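Subject: Re: [stolthorpe-kitchen] Cleaning the sink corner before the supper

On August 1, 2022, the Stolthorpe bookings desk wrote:
> Hello all, the supper group has the kitchen next and they expect 23
> people. Could whoever is in there first please give the sink and the
> cabinet under it a proper going over? Last time we ran out of dish
> soap halfway through. Also, does anyone know if the big frying pan
> ever got its lid back?
> Thanks so much.

Hello everyone,

I'm glad this came up, as I've been meaning to write about that corner since December and kept putting it off. I love that kitchen dearly, and I've burned more onions in it than I care to admit, but the sink gets the worst of all of us.

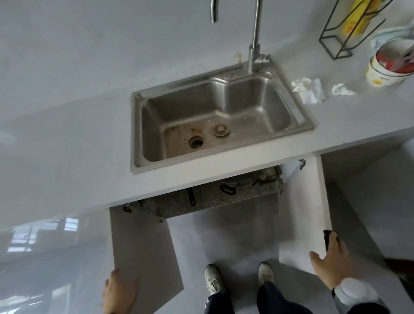
The sink, with the cabinet open underneath

There are water spots all over the bowl and brown bits of food around the drain, and the stopper is just lying next to it. The stains do come off with baking soda and a soft sponge if you let the paste sit for 9 minutes or so while you do something pleasant (I put the kettle on). Please don't use the scouring powder, it leaves scratches and then the grime settles into those.

My suggestions, in whatever order suits you:

1. Scrape the food out of the bowl into the trash before you run any water. The strainer catches a lot, but it was never meant to catch supper.

2. Clear the counter beside the faucet. The crumpled tissue can go, and there's a yellowish patch back by the wall that wants a warm cloth and some patience. The rack with the yellow package can stay where it is.

3. On the frying pan: yes, it has a lid! It's the glass one with the black knob and the steel rim. Wash them separately, and please take the pan by its handle with both hands when you lift it with the lid on, I always do. 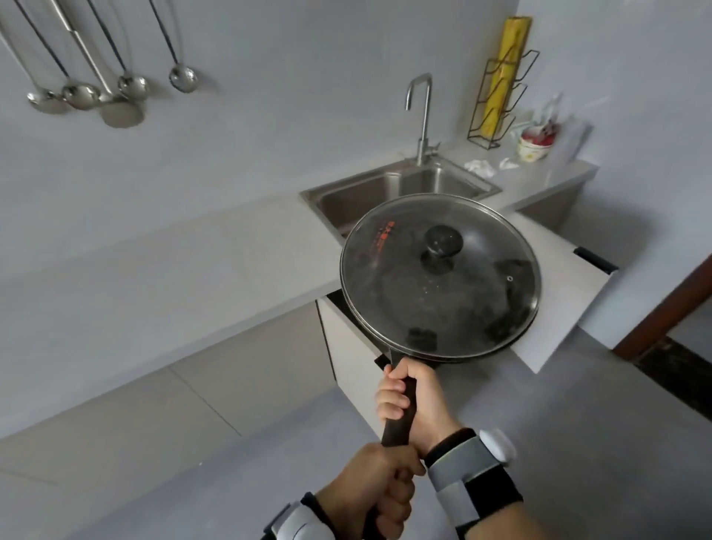

4. Dish soap. I'll bring three bottles from Drustano on my way over, and the receipt can go in the usual envelope. If somebody would rather have the unscented kind, write back before I go shopping.

5. Leave the cabinet doors open for a while when you've wiped inside. It gets stuffy under there.

I can come early on the day and do the sink myself, but I'd be very happy to have company.

Warmly,
your upstairs neighbor at Stolthorpe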